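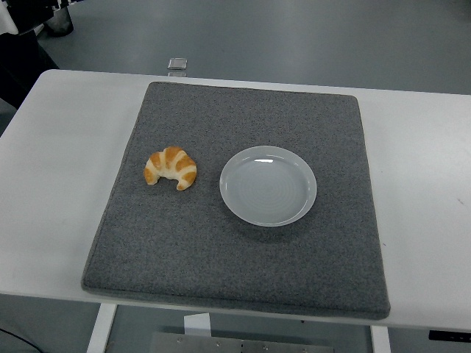
Attachment 1: croissant and white plate on the grey mat

Ticket: Orders stuck on "awaiting bake" after the update
Opened by: Segundo Escobar, Arango Bakehouse
Product: Halico ordering, desktop and tablet
Status: Open, waiting on customer

Hi team, me again! So we updated Halico in January and ever since then our pre-orders have been doing this odd thing where they come in fine, the customer gets their email, the money lands, and then the order just sits there on "awaiting bake" forever. I can click it, I can open it, I can even print the little docket, but the green button to move it along is greyed out. Yesterday I had 63 of them piled up by lunch and was ticking them off on the back of a flour bag.

Things I've tried so far:
Logged out and back in (twice, on both tablets)
Cleared the cache like the help page says
Changed the pickup window from morning to all day
Swore at it a bit

None of that helped. The odd part is that walk-in orders are fine. It's only the ones coming through the website, and I think only the ones with a pastry in them, but don't hold me to that because nearly everything we sell online has a pastry in it.

Reply from Stusar Support
Hi Segundo, thanks for the detail. Could you check whether your product categories still have a kitchen station assigned? Go to Settings, Menu, Categories and look at the Station column. Some accounts lost that setting in the update.

Segundo Escobar
Ooh, you might be onto something. Bread says "Oven 1", cakes says "Cold bench", and pastry is just blank! I've set it to Oven 1 and saved. New test order for a plain croissant went straight through, button's green, lovely colour, I could kiss it. The old ones are still stuck though, and I really don't want to refund and re-enter them all by hand.

Reply from Stusar Support
Good news on the new orders. For the old ones, open the order list, filter by "awaiting bake", select all, then choose Resend to station from the Actions menu. It won't email your customers again.

Segundo Escobar
Did that on the desktop and all but 4 have moved. The leftovers were paid through the Plavisico gateway instead of the usual one, if that's a clue? Error reads "station not found". I've tried resending them one at a time and get the same message. I'm in from 5 am tomorrow, so if you need me to click anything, that's the time to catch me before the morning rush.

Reply from Stusar Support
It is a clue, thank you. I've passed those order numbers to our payments people. Could you send the gateway version from Settings, Payments, About?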